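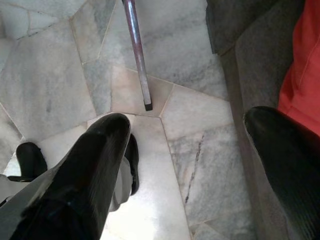
How should a crazy-paved marble floor be cleaned before the furniture goes back on it?

Vacuum with a soft brush head, following the grout lines, then damp mop with plain warm water and a pH-neutral stone cleaner. Vinegar, lemon and most bathroom sprays will etch the surface. Etching is damage to the polish and will not wash out.

That question came in after the November notes on hard floors. The rest of this item deals with the living room that stands on such a floor, and with clothes that never reach the wardrobe.

Paloma Achterberg runs the household desk at Prellovley and keeps the room-by-room sheets. Her sheet for living rooms lists 879 entries sent in by readers, and 200 of them concern worn clothing left on furniture: jackets on tables, tops in whatever container was nearest, cushions moved to make space and not moved back.

The sheet gives the following order of work.

Clear the seating first. Soft items on a two-seat sofa should be reduced to what can stay there in use. Cushions and plush pillows go upright against the backrests, largest at the back. Anything left over goes to a shelf or a bedroom.

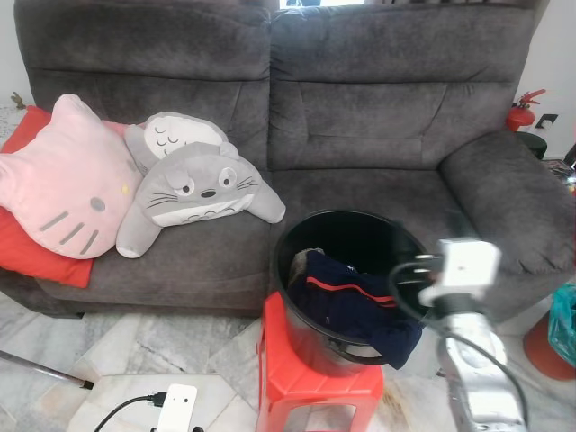
Microfibre upholstery is brushed in one direction once the seats are clear. Stitched channels hold crumbs and need the crevice tool. Do not wet the fabric until a hidden patch has been tested and left overnight.

Clothing is then collected in a single pass. A bucket will do if it is clean and dry. Fold dark garments with the lining outwards, and keep anything with a red stripe or trim apart from pale items until it has been through one wash of its own. Stools used as stands should be placed clear of the walkway, and the load kept low.

Tables come last, as they fill up while the rest is being done.
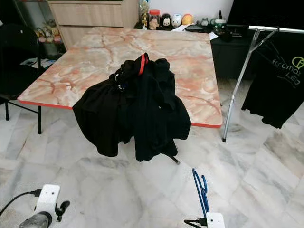 Heavy tops such as sweatshirts should be laid flat, sleeves folded in, and turned up from the hem in thirds. If a garment is to be worn again the same day, use a hook or the back of a chair. A folding table should not be loaded at one edge, and its leg locks should be checked each time it is moved. Marble-patterned tops can be wiped with a damp cloth and a little washing-up liquid, then dried along the edge band, where water tends to sit.

The Whitlock trial of open baskets against lidded boxes is still running. Readers using the Janico shelf labels are asked to return their forms to the Vovel office by post or by hand. The revised living room sheet is 2 pages long and replaces the earlier one. Printed copies go out with the next issue.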